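6 Oct 2026 – maple board, sorting layout

Clementina Figueiredo wants the blocks kept at the far edge so the middle stays clear. Fine, but I doubt it saves any time. We tried the same thing in August with the Plovley set and went back to the old layout after 25 rounds.

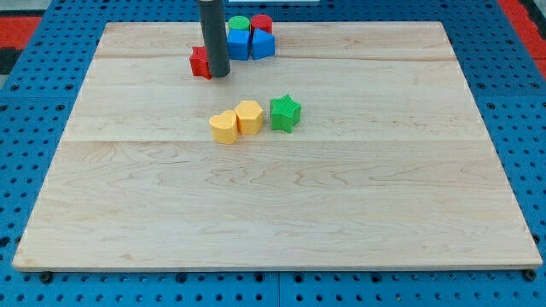
Still not sold on the board either. Godinho says the glued seams are flush – I'd like to see that with a straightedge before I believe it. A block that catches on a seam will spoil a round and we'll blame the layout.

To do: check both seams, then run 29 rounds her way.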